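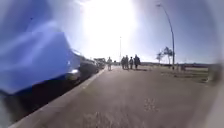

Ticket 662: Recorded walks drift off the path when the phone is in a pocket
Product: Ullis walk recorder, Android
Status: Solved
Opened: Tuesday, November 16, 2021

First off, I love Ullis and I've recorded nearly every walk I've taken with it since March, so please read this as a report from a fan! The trouble is that my track wanders sideways on the straight stretch at Funden. There's a low concrete curb there between the parked cars and the walking path, and my line should stay on the walking side of it the whole way. Instead it slides over into the parking, comes back, slides over again, and by the time I save the walk it looks like I was stitching a hem. The distance comes out too long as well, and my pace chart is all spikes.

What I expected: one fairly straight line.
What I got: a zigzag up to 40 feet wide in the worst spots.

Setup
Phone: three years old, current updates installed
Map layer: Hijazi Footpaths (downloaded for offline use)
Recording mode: Standard
Battery saver: on
Phone position: front pocket of a padded jacket
Headphones: wireless, connected the whole time

Already tried before writing in: restarted the phone, signed out and back in, deleted and downloaded the Hijazi layer again. No difference with any of them.

Update 1 – reply from Pindgate support
Thanks for the great report, and for sticking with us! Could you do the same walk again with battery saver off and the recording mode set to Detailed? Change nothing else for now. Then open the saved walk, tap the three dots and choose Export log. The log tells us how often the phone handed over a position, and the map line by itself can't show that.

Update 2 – from me
Did it! Quite a bit better. The zigzag is still there but it's much gentler, and the distance is closer to what I get on the wheel (yes, I own a measuring wheel, and yes, I took it out for this). Log attached. I had a look through it myself and found long gaps in the old walk where no position was recorded at all. In the new one the gaps are gone. 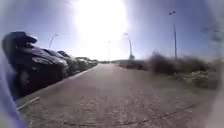 Funden stretch, with the row of parked cars down the left side.

One more thing I noticed while comparing the two logs. The drift isn't spread evenly. It's worst in the first few minutes after I hit Start and then it settles down. I usually press Start while I'm still zipping up my jacket, so maybe I'm not giving it a chance?

Update 3 – reply from Pindgate support
You've pretty much found it. Two things are going on:

1. Battery saver was letting the phone nap between positions. When it woke up, Ullis joined the dots with whatever it got first, and the first one is often poor.
2. Pressing Start right away records positions before the phone has settled. Look for the small ring at the top of the recording screen. While it's hollow, the phone is still searching. Wait until it's filled in.

Please also try the Snap to path switch. It's under Settings, Map, Advanced, and it only appears when a footpath layer such as Hijazi is installed. It's off by default.
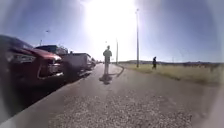 Test walks with the new settings
I did seven walks over the next two weeks and kept notes, because once I get going on something like this I can't leave it alone.

Walks 1 and 2: battery saver off, waited for the ring, Snap to path off. Small wiggle near the start of walk 1, nothing on walk 2. Very happy.

Walk 3: same, but phone in my hand. Cleanest line so far. I don't want to carry it like that every time, but good to know.

Walk 4: forgot to wait for the ring. Zigzag came right back for the first few minutes – so that part is confirmed.

Walk 5: Snap to path on. Beautiful straight line! Distance matched the wheel to within a few steps.

Walk 6: Snap to path on, cut across the grass partway. Ullis pulled my line back onto the path, so the shortcut didn't show. Fair enough, but worth a note in the help page.

Walk 7: Snap to path off, headphones disconnected. Same as walk 2, so the headphones are in the clear.

Battery use
Detailed mode with battery saver off used roughly 3 percent more on an hour's walk. I can live with that.

Still open
Can old walks be cleaned up after the fact? I have a whole summer of wobbly ones and would happily run them through again.

Update 4 – reply from Pindgate support
Not yet. Old walks recorded in Standard mode have those gaps in them, and we'd be guessing at what goes in between. We've passed along your request, together with the note about shortcuts for the help page. OK to mark this one solved?

Update 5 – from me
Yes, go ahead and close it. Thank you, this was fun! I'm leaving Detailed on for good and Snap to path off except on paved routes.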